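Home | Our Work | Reports | Contact

Kinnear Parts Reuse Bench: December progress report

Hi Bianca, it's been a good stretch on the bench and I'm happy to tell you where the grant has gone! Staltolthorpe finally let us have the second room, so sorting and testing don't share a table anymore (my back says thank you). We've now logged almost 2000 parts from the Skevska clear-out, and Nelu Tudose has been through most of the small modules, the fiddly ones with a bit of board, a green housing and a white connector. Bent pins are still the main headache. He straightens what he can and bags the rest for spares. 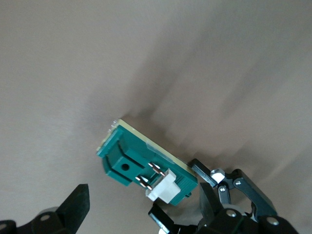

Switches and buttons

I kept putting these off and then got completely hooked. Botovari sent over a mixed box, and the red push buttons are what the schools keep asking for, so they went to the front of the line. They look alike from the cap end, but the blocks behind are all sorts, so each one gets matched by its block before it goes in a drawer. We're also writing down any printing we can read, which is slow work with tiny lettering (I bought a magnifier out of petty cash, receipt attached). 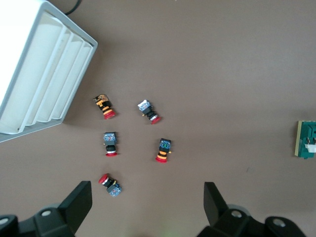

Red push-button switches on the sorting table.

Next up is drawer labels, then the cable bin, which I'm dreading. We'd like to move the leftover tool money over to storage boxes if that's okay with you. Could you let me know before the next order goes in?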